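Arm reaches into the pot fine, then stalls on the way out

posted in Builds and Repairs, May

marulanda_bench

I'm building a small desktop arm at our shared workshop in Dresbridge and I have it working over a kid's play kitchen. The task is simple to say: go down into the pot, pick up one of the shapes, come back up, and set it down on the cooktop. Going in is no trouble. Coming out, the arm gets a little way up, slows down, and stops with a load error on the shoulder. If I turn the power off and on again it works for one or two more tries and then does the same thing.

The arm is clamped to the bench on the sink side, so it has to reach across the sink and the faucet to get to the pot. The supply is 60 watts. I have the controller set to trip at 760 on its load scale, which was the default and I have not changed it. The blocks weigh next to nothing. I weighed one on the kitchen scale and it barely registered.

I have already swapped the shoulder servo for a spare and gotten the same error. I also tightened every bolt from the base to the wrist. 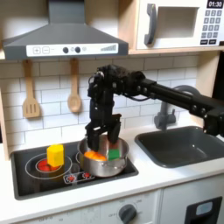
Skileck Community Workshop | Robotics Bench

The picture has the gripper down in the pot with the orange piece on one side of it and the green block on the other. The yellow block is standing over on the left burner. The green one is the one I want it to pick up. I get the same stall with either piece, so I don't think it is the shape.

Is this a power problem, or am I asking too much of the shoulder at that distance? I would like to know before I buy a bigger supply.

stonthorpe_garage

I would look at reach first. You have a long link going out sideways past the faucet, and the wrist on the end of it looks bulky. The block doesn't matter much. The shoulder is holding up the arm itself, and the farther out it is, the harder that gets. Going down, gravity helps you. Coming up, it doesn't, and that is when you get the error.

Easy test: leave the pot where it is, take the blocks out, and run the same move with the gripper open. If it still stalls, you know it isn't the grip or the load. Then slide the kitchen or the base so the pot is closer to the shoulder and run it again. On mine, moving the base 2 inches was enough to stop the errors, and I had been ready to order parts.

Also check whether a finger is catching under the rim on the way up. With two fingers between two objects in a round pot there isn't much room, and a slight sideways move at the start of the lift will push one against the wall. Program the first part of the lift straight up and don't start the swing until the fingers are clear of the pot.

Watch the cable at the wrist too. It hangs in a loop, and a loop that close to a faucet will get hooked sooner or later. A couple of zip ties along the link will do it, but leave enough slack for the wrist to turn.

wirenut57

bigger supply. mine did this, got a bigger one, fixed

solder_and_tea

I wouldn't buy anything yet. Put a meter across the supply at the arm end, not at the wall end, and watch it during the lift. If the voltage sags right before the stop, the supply or the wiring is your problem. Thin wire on a long run will do it even with a good supply. If it holds steady, it's the reach, like the first reply says.

Don't raise the 760 limit to get around it. I did that on an older arm and stripped the gears in the shoulder.

marulanda_bench

Thanks. I ran the lift with the pot empty and it still stalled, so it isn't the blocks. The meter stayed steady the whole way up. I'm going to move the clamp closer to the cooktop and tie the cable down, and I'll post again after I have rewritten the lift.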